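Visit report: Masilela open day, countertop storage

The Masilela workshop opened its doors for an afternoon in February. I went for the drawer units and skipped the furniture finishing talk, which was full. Entry was by sign-up, 30 people per slot, and the route ran from the machine room through assembly to a furnished kitchen at the far end.

Machine room and assembly

Panels are cut in the morning and rest overnight before the joints are glued. Arsalan Bhutto, who led our group, gave the reject rate for drawer fronts as 2 percent, mostly for splits near the handle holes. Handles go on last. The fixing holes are drilled through a steel template, and the posts are tightened by hand – a powered driver crushes the wood fibers under the base. Slides are bought in from Drusto and checked for side play before they are fitted.

The kitchen

The kitchen is kept stocked, with dry goods in canisters and the usual appliances on the counter. The drawer was standing open, so the slide could be inspected without moving anything. The handle is a round black metal bar on short posts, each post I checked ending in a flat disc against the wood. The walls of the drawer are thin for its size, and I would want to see it after a year of heavy cutlery. Counter space is tight: with a toaster oven, canisters and a cutting board in place, a pulled-out drawer takes up much of what remains.

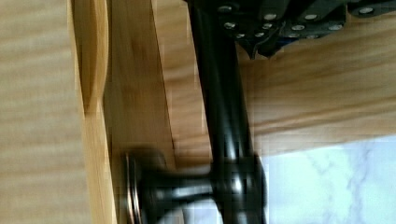
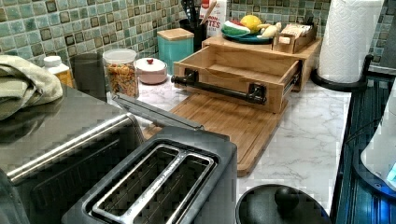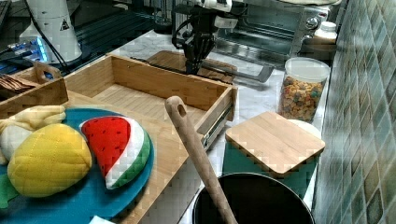 Questions from the group

Most questions concerned cleaning. Masilela advises a damp cloth, a dry cloth straight after, and no soaking. Oil is optional on the outside and discouraged inside the drawer, where it picks up crumbs.

One visitor asked for a soft-close slide. It exists as the Grornix version, but it is 7 mm wider and reduces the interior accordingly. I asked about replacement handles. They are sold singly, with screws, and the hole spacing has stayed the same since the first series.

Prices and access

The standard unit was listed at 87 dollars on the sheet by the exit. The Grornix version had no price yet. Parking is behind the building, entered from the Nakance side – the front gate is for deliveries only. The ramp to assembly is steep, and the kitchen is on the same level as the exit.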